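Storing mixed fruit in one cardboard tray, does it work?
Garncombe Home & Pantry Board > Fruit and Vegetables 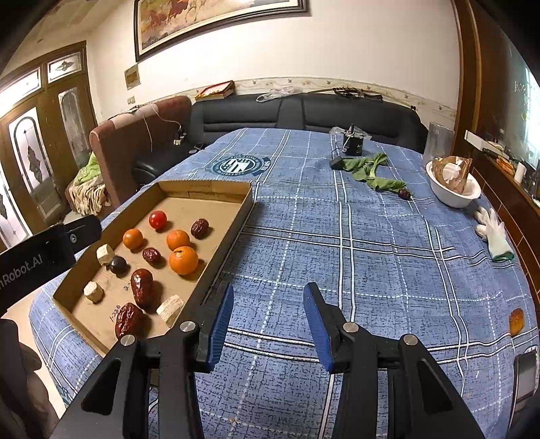

Mandarins, jujubes, a plum and a cherry tomato in the shallow tray

plaidcloth_mk
Posted 2021-09-26

My aunt swears by keeping everything in one low cardboard tray with a few wooden blocks in it. She says the blocks keep the fruit from rolling together and that it all lasts longer than it would in a bowl. I've read the same tip on the Udetti blog, where they claim 27 days for mandarins on a kitchen table. I have my doubts. Three mandarins, four dried jujubes, one plum and one tomato is what I've got in there. Has anyone tried this for real?
Makis Kouris

quincejar
27 days on a table? In whose house? Mine go leathery in half that with the heat on. I'd want to see those mandarins peeled before I believed a word of it.

Also the dried jujubes will sit there till Christmas whatever you do with them, so they prove nothing.

m_pappas
I've used trays like that for years and I'm in favor. Cardboard breathes. A deep bowl hides the one on the bottom until it's fuzzy and has taken its neighbors with it. In a low tray you see every piece.

The blocks I can't speak for. I use crumpled paper.
Myrto

quincejar
Seeing every piece is a point for trays, sure. It isn't a point for blocks. And "cardboard breathes" gets repeated on every board I read. Plates don't breathe either and my plums do fine on a plate.

stanent_road
Take the tomato out. It has no business next to a plum unless you want everything ripening at once. I keep tomatoes on the windowsill by themselves.

plaidcloth_mk
It's one cherry tomato. I was going to eat it.

stanent_road
Then eat it.

m_pappas
Quince, a plate is open to the air on top and so is the tray, I'll give you that. But fruit sitting on glazed china gets a damp spot underneath. Turn one over and look.

quincejar
Turned over two just now. No damp spot.

cordeiro_kitchen
What's the tray from? If it's one of those shallow ones that had drinks cans or tinned goods in it, fine. If it had anything scented in it I wouldn't. I kept pears in a soap carton once and we all tasted it.

Is that writing on the bottom of it, by the way? I can make out 1-230 or something close.

plaidcloth_mk
It was there when I got the tray. No smell to it that I've noticed.

I'm thinking of doing this fairly. Same bag of mandarins, 6 in the tray with blocks and 6 in a bowl, same table, out of the sun. Check them through October.

quincejar
Add 6 in a tray with no blocks or you'll learn nothing about the blocks.

m_pappas
Agreed with that, for once. And weigh them at the start. My last dozen came to 920 grams and I was surprised how much they'd dropped by the time I got to the end of them.

stanent_road
That's eighteen mandarins to find out something you could settle by buying fewer mandarins.

cordeiro_kitchen
Keep the jujubes out of the test, they'd only pick up moisture from the fresh stuff. Dried fruit goes in a jar with a lid. That part of the aunt's method I'd drop today.

plaidcloth_mk
She'd argue with you. Jujubes are coming out anyway. Will post weights once I've bought the bag.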